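Still no robot that does my dishes

Quick one, I have a train at 7 and this has been rattling in my head since September.

My brother in law sent me the Lelard clip again. You know the one. Arm folds a towel, arm puts the towel on a pile, music swells. His message: "so when do you get rid of the cleaning rota?" We run a small repair shop in Uvidville, two benches, one sink, and the cleaning rota is me.

My answer is not yet. Not this year, and I'd bet not next. And I say that as somebody who WANTS it. I would pay real money tommorow for a thing that clears a bench at closing time.

People think the hard part is the grabbing. Grabbing is okay now. Give a decent arm one block, the same block, same spot, good light, and it'll pick it up all day. Fine. Shops have had that for decades, bolted down behind a fence.

Clearing a bench is a different job. A ball rolls. Scissors lie flat and you have to get under them. A marker is easy until it's up against something. Tape, no idea, depends which way up it landed. And then where does it all go? My bench has rules that aren't written down anywhere. Small screws go in the lid, never the tray. Anything with a bit still in it gets the bit taken out first. Siiri Kuusk worked here 2 years before she stopped asking me where stuff went, and Siiri is smarter than any arm.

Speed too. Watch for the little "4x" in the corner of those videos. I timed myself on the evening clear-up, 595 seconds, sink included. If a machine needs an hour and I have to stand there in case it drops a blade, I've saved nothing. I've got a slow coworker who can't answer the phone.

Suleiman Ogbonna, who I argue with about this every chance I get, says I'm moving the goalposts. Five years back I said they'd never handle cloth. True, I said that. I was wrong about cloth. He says two arms changes everything, one to hold and one to work, and the rest is practice, thousands of goes at ordinary mess. Could be. He's an optimist, he bought the Kurek vacuum, the one that eats socks.

But I'll give him this much. The mess has gotten more honest. The old demos had one red cube on a white sheet. Now it's two arms over a proper cluttered table, with bird heads, a circuit board, a cup of soft balls, scissors off to the side. That looks like my place at closing. If they can sort THAT, every object, with me out of the room, I'll eat my words and hand over the rota.

Until then 41 mugs a week, by hand. Mine.

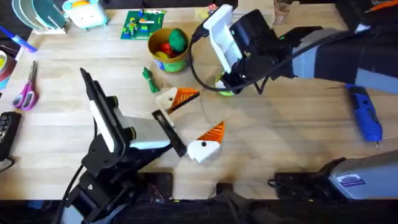

## What I'd pay for instead

A bin that tells me it's full. A dishwasher under the bench, the little Anum one, if it ever comes back in stock. Drawers that close. Boring stuff, works today. Ok train.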